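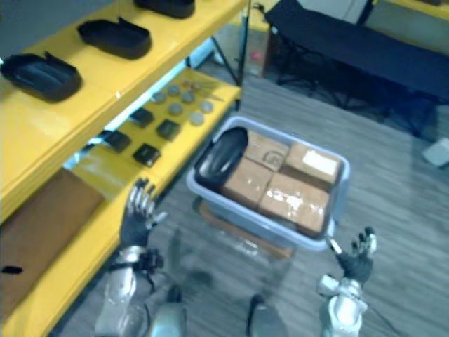

From: Ailsa Crichton
To: home-cleaning-makers list
Date: 9th December
Subject: Re: Fragrance on the label, how far do we go?

Hi Roland and all,

Sorry for the slow reply, I've been finishing the market orders.

On 6 Dec, Roland Inskip wrote:

> I've had two customers ask why my laundry powder says "fragrance"
> and nothing else. One of them has a rash and wants to know what's
> in it. The supplier (Zumdale) sends me a sheet with percentages
> for some things and "proprietary blend" for the rest. I don't want
> to print something I can't stand behind. I also have nearly 3000
> labels left from the last run and would rather not bin them.
>
> What are the rest of you doing? And does anyone still put
> "unscented" on the plain one? Mine has a bit of masking scent in
> it because the soap base smells like tallow otherwise.
>
> Roland

I'll take the last question first. I would stop calling it unscented. I know the word gets used loosely and that plenty of people use it to mean "no noticeable smell", but a customer with a rash reads it as "nothing added". My plain powder had the same problem with the base. I changed it to "no added fragrance" once I'd taken the masking scent out, and I waited until the old stock was gone before I changed the label. If you keep the masking scent, then call it "mild scent" or just give it a name.

The base does smell a bit without it. I had one complaint in the first batch and none after I started airing the grated soap on racks for 9 days before milling. Roland, you may not have the room for that. Mowat sell a base that's lower in odour but it costs more and it clumps in humid weather, so I went back to the old one.

As for the scented powder, I asked Zumdale for the allergen declaration and not the safety sheet. They are two different documents and the person on the phone will send you the safety sheet unless you spell it out. The declaration lists the individual fragrance allergens and how much of each is in the oil. You then work out what that comes to in the finished powder at your dose. I use 70 g of oil in a big batch, so it was an evening with a calculator. Anything over the threshold I print by name. The ones I had to name were limonene, linalool and citronellol.

Check which rules apply where you sell. I am not going to quote thresholds here as I've seen the wrong ones passed around on this list before, and the ones for rinse-off cosmetics are not something you should assume carry over to a laundry product.

For your leftover labels, I wouldn't bin them. I had 500 small stickers printed with the allergen names and put them on the back of the pouch under the directions. They look fine. The first lot lifted at the corners in the cold shed, so get the ones with the stronger adhesive. If you're reprinting in February anyway you could do the stickers until then.

For the customer with the rash, I'd give her the list in writing and suggest she takes it to her doctor. I wouldn't tell her the powder is safe for her, even the plain one. Washing soda and enzymes bother some people as well and you can't know from an email. If she wants her money back, give it to her.

One more thing, about essential oils. Someone (I think it was in the Iso thread) said that if you only use essential oils you don't need to declare anything because it's natural. That's wrong. Lavender oil has linalool in it, orange oil is mostly limonene, and skin doesn't care where they came from. I use them myself and I like them, but they go through the same sums as the bought-in blends.

I've stopped using "chemical free" too. It was on my first pouches and a chemistry teacher at the market was very patient with me about it.

Does anyone have a recent declaration for the Sivetti cedar blend? The copy I've got has no date on it and the page with the totals is missing. I've emailed them twice. Off-list is fine if you'd rather not post it.

Roland, if you send me your batch size and dose I can check your figures against mine. I've kept the spreadsheet, it's ugly but it works. It'll have to be after the weekend.

Ailsa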